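Workshop notebook – packing table, June

Basket-to-bag trials, second afternoon

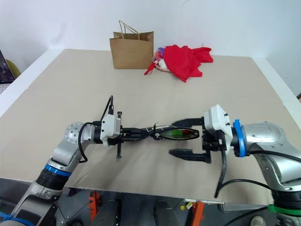

Started at 4 with the cloth question, and I'm so glad we did, because the cloth turned out to be the most interesting thing in the whole set! Mio wanted it folded in quarters before anything else went into the bag. I wanted to try it bunched up and dropped in last, as a sort of lid. We did both.

Folded and laid in first: the small things sit on it nicely and don't rattle, but the bottom of the bag bows a bit and it leans when you pick it up. Bunched on top: the bag stands straighter and the handles stay clear, and it looks lovely with the red showing over the brown paper. Mio came around to my side after the third go. (Adhiambo has not. She says the customer will pull the cloth out and everything will come with it, and I admit that happened to me once.)

Timing, from first item touched to handles up: best run 55 seconds, folding included. Skipping the fold saves 20. I did expect more.

Kraft bags – the Hosoda ones are holding up really well. Same bag all afternoon and the twisted handles haven't started to pull. The Dralletti ones we had in spring went soft at the fold line by now. Order more Hosoda, same height. Toshio has the code.

Basket: keep the round one. I love it for this. You can get a hand in from any side, and the little things stay together. The only trouble is when the cloth gets tossed over it and you end up feeling for things underneath. Rule from now on: cloth beside the basket. I'll try to follow it too.

Cardboard on the table is good for another week or so. It has creases, but paper bags don't slide on it the way they did on the bare top, and pencil marks show up well.

To do
– ask Tsutomu if Bernbridge wants the cloth included or priced separately
– try the fold in thirds, Mio's idea
– 2 more bags, one size down, same contents
– Mitsuko to look over the timing sheet before I type it up

Left the bag standing at the back for tomorrow.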